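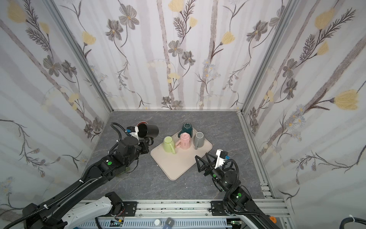

Mugs and tray, floral wallpaper behind.

VAKBY DISTRICT HANDBALL LEAGUE
MINUTES OF THE JUNE MEETING OF CLUB DELEGATES

Location: Upper meeting room, Vakby Sports Hall
Called to order: 6:35 p.m.
Presiding: Oranuch Chaimongkol, League Chair
Recording: Tassanee Chareonsuk, League Secretary

Officers present: Oranuch Chaimongkol (Chair), Tassanee Chareonsuk (Secretary), Nipon Wannasri (Fixtures and Results), Ognjen Radonjić (Referee Coordinator), Ratree Meesuk (Junior Program)

Delegates: All 7 member clubs were represented. A quorum was declared.

1. APPROVAL OF PREVIOUS MINUTES

The minutes of the spring meeting had been sent to all clubs in advance. The delegate from Suksawat HC asked that item 6 be corrected to show that the club had supported the change to the junior ball size and had not abstained. The correction was accepted. The minutes were approved as corrected.

2. MATTERS ARISING

2.1 Goal anchoring. The Secretary reported that written confirmation of anchoring checks had been received from every hall used for league matches except the Firkorier annex. The Firkorier delegate stated that the check had been carried out but that the form had been sent to the former league address. A copy will be forwarded.

2.2 Resin policy. Vakby Sports Hall has agreed to extend the current arrangement, under which water-washable resin may be used for senior matches only. Clubs were reminded that resin containers must stay behind the team bench and that the home club is responsible for cleaning the ball marks from the wall at the north end. The hall manager has asked that players not enter the cafeteria in court shoes. Delegates were asked to pass this on to visiting teams as well as their own.

2.3 Team sheets. The move to the electronic team sheet was completed for senior divisions before the end of the season. Junior divisions will follow. See item 5.

3. FIXTURES AND RESULTS

3.1 Mr. Wannasri presented the final tables for the season. Daten finished first in the women's division on goal difference, with Firkorier second. Suksawat won the men's division. There were no objections to the tables and they were adopted as final.

3.2 Two men's matches remained unplayed at the close of the season. The first was the Firkorier home match against Vakby Town, called off when the hall lighting failed during the warm-up. The clubs had agreed to record a draw. The second was the Daten home match against Suksawat, which was rescheduled twice. Mr. Wannasri recommended that the match be recorded as void, given that neither club's final position would be changed by the result. The delegate from Daten agreed. The delegate from Suksawat agreed but wished it noted that the club had offered a third date.

3.3 Schedule for next season. With an odd number of clubs, one club will again be idle in each round. Mr. Wannasri circulated a draft in which no club has its idle round directly after the winter break. Clubs have until the end of the month to report hall conflicts. Requests received after that will be considered only where the hall itself has canceled the booking.

3.4 There was discussion of start times for the women's matches. The delegate from Firkorier said that the late slot had been given to the women's team at most of its home dates and asked that the slots alternate. Several delegates spoke in support. Mr. Wannasri replied that the order had been carried over from the previous schedule and that he had no objection to changing it. It was agreed that the late slot will alternate between the men's and women's divisions at every hall where both play on the same day.
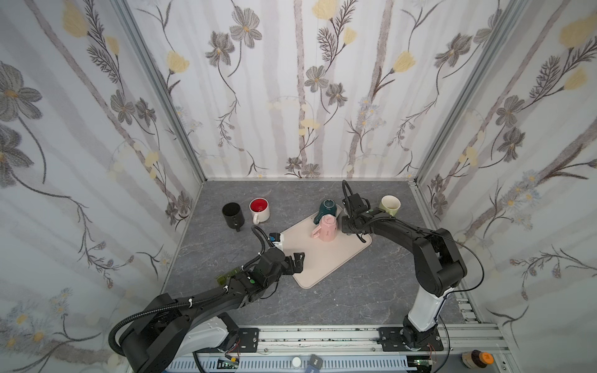

4. REFEREES

4.1 Mr. Radonjić reported that all senior matches had been covered by a full pair. In the junior divisions, 4 matches were handled by a single referee with the consent of both coaches. He thanked the coaches concerned and asked that this not be treated as normal practice.

4.2 Conduct toward officials. Mr. Radonjić presented a summary of incident reports. Most concerned comments from the bench about passive play calls. One report concerned a spectator who entered the court area at the end of a junior match in Daten. The club has written to the spectator and to the league. The Chair expressed satisfaction with the club's response and considered the matter closed.

4.3 Proposed penalty for failure to provide a timekeeper. Under the present rule, a home club that does not supply a trained timekeeper receives a written warning. Mr. Radonjić proposed that a second failure in the same season carry a fine of $500, payable before the club's next home match.

The delegate from Suksawat considered the amount too high for a club with one senior team. The delegate from Daten asked whether a timekeeper who is ill on the day would count as a failure. Mr. Radonjić answered that a club may use any person on the trained list, including one from the visiting club, and that each club should have more than one name on the list. Ms. Meesuk suggested that the fine be suspended if the club sends a person to the next training session. This was accepted by Mr. Radonjić and added to the proposal.

The amended proposal was put to a vote and carried by 4 votes to three. It takes effect with the first round of the new season.

4.4 Training. A referee and timekeeper course will be held at the Suksawat hall before the season opens. The course fee remains unchanged. Names are to be sent to Mr. Radonjić by the clubs and not by the individuals themselves.

5. JUNIOR PROGRAM

5.1 Ms. Meesuk reported that registered players across all age groups now stand at 1172, the highest figure since the league began keeping a combined register. The growth is mainly in the two youngest age groups. Numbers among older girls have fallen at three clubs, and Ms. Meesuk asked those clubs to meet with her over the summer. The possibility of a joint team for Firkorier and Vakby Town was raised. Both delegates will consult their coaches.

5.2 Playing format for the youngest group. It was agreed to continue with the smaller court and the reduced number of players. Scores will be recorded for the referee's purposes but not published. The delegate from Daten asked that the rule on man-to-man marking in the first half be stated more clearly in the handbook. Ms. Meesuk will provide new wording.

5.3 Electronic team sheets. Junior coaches will be shown the system at the preseason coaches' evening. Paper sheets will be accepted until the winter break. Coaches must enter the player's registration number and not the shirt number in the first column. This was the most frequent error in the senior divisions.

5.4 Festival day. The end-of-season junior festival was held at Vakby Sports Hall, with all clubs taking part. Ms. Meesuk noted that the change to shorter matches had kept the courts on time until the final hour, when the semifinals ran late. For next year she recommended that the presentation be moved to the side court so that the main court can be cleared. The recommendation was supported.

The meeting recessed at 7:50 p.m. and resumed at 8:05 p.m.
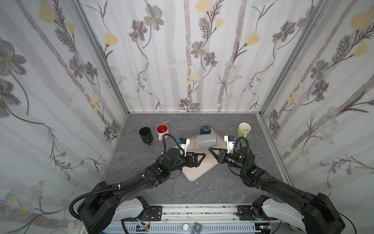 Mugs on the marble-patterned tabletop.

6. HALL ACCESS AND EQUIPMENT

6.1 Keys. The Secretary reminded clubs that keys to the equipment cage at Vakby Sports Hall are issued by name. Two clubs have not returned the signed list. Access will be withheld from those clubs at the start of the season if the list is not received.

6.2 Match balls. The league's supply agreement ends this summer. The Secretary has requested offers from two suppliers and will send these to the clubs for comment. The delegate from Suksawat asked that the same ball be used in the cup as in the league. There was general agreement on this point.

6.3 Scoreboard at Daten. The console was repaired during the season but the team timeout signal still does not sound. Until it is fixed, the timekeeper is to use a whistle. The Daten delegate will inform visiting clubs on the match notice.

7. CUP COMPETITION

7.1 Mr. Wannasri proposed that the cup semifinals be played at a single venue on one day. Firkorier and Vakby Town both offered to host. After discussion it was decided that Firkorier will host the semifinals and that the finals will remain at Vakby Sports Hall.

7.2 The question of extra time was raised. Delegates were divided between a single period followed by seven-meter throws and going directly to throws. No vote was taken. The item is deferred to the next meeting, and clubs are asked to send written views to the Secretary.

8. OTHER BUSINESS

8.1 Suksawat gave notice that its secondary shirt color will change from white to yellow. Clubs with yellow as a first color should check their away dates.

8.2 The Chair thanked the delegate from Daten, who is stepping down after several seasons. The club will name a successor before the next meeting.

8.3 The Firkorier delegate asked that future agendas be sent earlier. The Secretary undertook to do so.

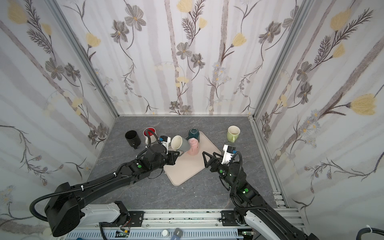
Cups and mugs, gray tabletop.

9. ACTION ITEMS

Forward copy of anchoring form for the annex: Firkorier
Report hall conflicts by end of month: all clubs
Revise draft schedule with alternating late slots: Nipon Wannasri
Circulate amended timekeeper rule: Ognjen Radonjić
Submit names for referee and timekeeper course: all clubs
New wording on first-half marking: Ratree Meesuk
Consult coaches on joint girls' team: Firkorier, Vakby Town
Circulate supplier offers for match balls: Tassanee Chareonsuk
Written views on extra time in the cup: all clubs

10. NEXT MEETING AND ADJOURNMENT

The next meeting will be held before the opening round, at the same location. The date will be confirmed by the Secretary once the hall calendar has been released.

The meeting was adjourned at 8:55 p.m.

Respectfully submitted,
Tassanee Chareonsuk
League Secretary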